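Chapter 6
Choosing a Two-Arm Teaching Kit

What you will learn in this chapter
How a two-arm kit differs from a single arm with a larger workspace
How to read a supplier's kit list and find what has been left out
How to plan a first table layout
How to judge a kit from a short trial

Key terms: handoff, shared workspace, wrist camera, finger pad, printed part, reach overlap

6.1 The case used in this chapter

In Chapter 5 we looked at single arms sold to schools and small training centers. Most of the questions there were about reach, payload, and the cost of spare parts. Those questions still apply when a second arm is added, but they are no longer enough. Two arms that share a table can get in each other's way, and a kit that works well with one arm may be awkward with two.

We will follow one purchase from start to finish. Skenevham is a training center that runs evening courses in basic automation. Its lead instructor, Aslı Karaca, was asked to pick a two-arm kit for a new course on handling small objects. She had a budget, one room, and a list of three suppliers: Plirico, Yurt, and Ollerik. The Plirico kit cost 2,329 dollars with both arms, wrist cameras, and control software. The Yurt kit cost less but came with one camera for the whole table. Ollerik did not sell kits. It rented them by the term and charged a fee for setup.

Karaca ruled out the rental first. The course was meant to run for several years, and students were expected to take the grippers apart. The Ollerik contract did not allow that. She then asked Plirico and Yurt for their full parts lists.

6.2 Reading a parts list

A parts list tells you what is in the box. It does not always tell you what you need to have in the room. Before comparing prices, go through the list and mark each item as supplied, optional, or missing.

Table clamps, power strips, and spare finger pads are often missing. So are objects to pick up. Suppliers tend to show their arms working with blocks of one size, and students learn little from those after the first lesson. A better starting set has some round things, some flat things, and some with uneven surfaces. Toy food works well and can be replaced at any toy store. Rings and discs with a hole in the middle are useful too, as they can be gripped by the outer edge or by the wall of the hole.

Look closely at the gripper itself. Many teaching kits use printed fingers with an open pattern in the sides, which saves material and lets the finger give a little under load. Rubber on the inner face adds grip. Ask whether the rubber can be bought by itself. Ask also whether the print files are included, and whether the license allows a school to print its own copies.

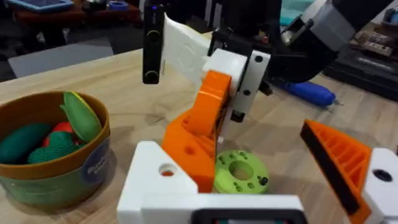
The distance between the two grippers is the next thing to plan. Each arm has an area it can reach, and the part of the table that both can reach is called the reach overlap. Handoffs can only take place there. If the overlap is small, students will spend their time moving the bases. If it is very large, the arms will spend much of the lesson close together, and a wrong command is more likely to end in contact.

Karaca drew the overlap on paper for both kits before ordering anything. With the Plirico arms mounted side by side, the overlap was a strip 21 inches wide. She judged that to be enough for one object at a time with a container placed off to the side. The Yurt arms were shorter, and to get the same overlap the bases had to stand so close that the elbows could touch.

6.3 Wrist cameras and table cameras

A table camera sees the whole work area from one place. It is easy to set up and easy to explain. Its weak point is that an arm reaching over an object will hide it.

A wrist camera moves with the gripper. It gives a close view of whatever is near the fingers, but parts of its own gripper will usually be in view as well, and the second arm may come between the camera and the object. Students should expect this and learn to compare the views from both arms before they send a command.

Check how each camera cable is routed. A cable that pulls tight when the wrist turns will wear at the connector. The Plirico manual gives a rated life of up to 2,000 full wrist turns for the cable and lists it as a part to be replaced. The Yurt manual gives no rating.

6.4 The trial

Both suppliers agreed to a short trial in the Skenevham training room. Karaca used the same tasks for each kit: pick up a ring and set it down in a marked place, move a piece of toy food into a bowl, and pass an object from one gripper to the other. She wrote down every stop, who or what caused it, and how long it took to start again.

Her notes from Sat 31 August show that restart time mattered more to her than speed. The Plirico software let her restart one arm while the other held its position. The Yurt software restarted both together, and anything held in a gripper had to be taken out by hand first.

The weak point of the Plirico kit was the printed mounting block behind the finger. Its screws were easy to overtighten, and the supplier offered no spare blocks. Karaca asked for 2 extra blocks and the print files as a condition of sale. Section 6.5 reproduces her request and the supplier's reply. Read both before you start Exercise Set A.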